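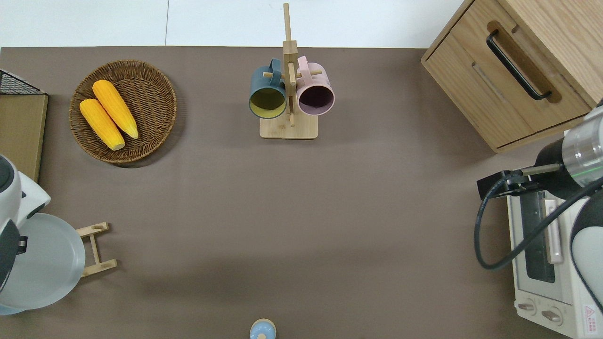

Standum Allotment and Garden Society

Minutes of the December meeting, held in the Rathjen Room, Thursday, 7.30 pm

Present: 18 members. Apologies: four.

1. Minutes of the last meeting
Agreed, with one correction. The plot to be split is 14, not 11.

2. Matters arising
The lower gate has been rehung and closes properly. The padlock code will change at the new year and plot holders will be told by letter. The hedge along the Vomuma side is still to be cut – the contractor has asked to wait for firmer ground.

3. Money
The balance stands at £1221. The water bill has not come in yet. It was agreed to leave rents as they are for another year and look again when the bill is known.

4. Water
Two members asked for the taps to stay on over winter. After some discussion this was turned down, as the top pipe split last year. Taps will go off this weekend and come back on in March.

5. Seed order
The order will go to Skelatico as before. Forms to be handed in by the January meeting. Late forms will not be added. Several members said the broad beans came up poorly and would like a different variety.

6. Bonfires
Complaints have been received from the houses behind the top plots. Members are reminded that fires may only be lit after 4 pm, and not at all in an east wind.

7. Any other business
The shared wheelbarrow has a flat tyre. A new inner tube will be bought.
A request to keep hens on plot 11 was held over to January.

The meeting closed at 8.50 pm.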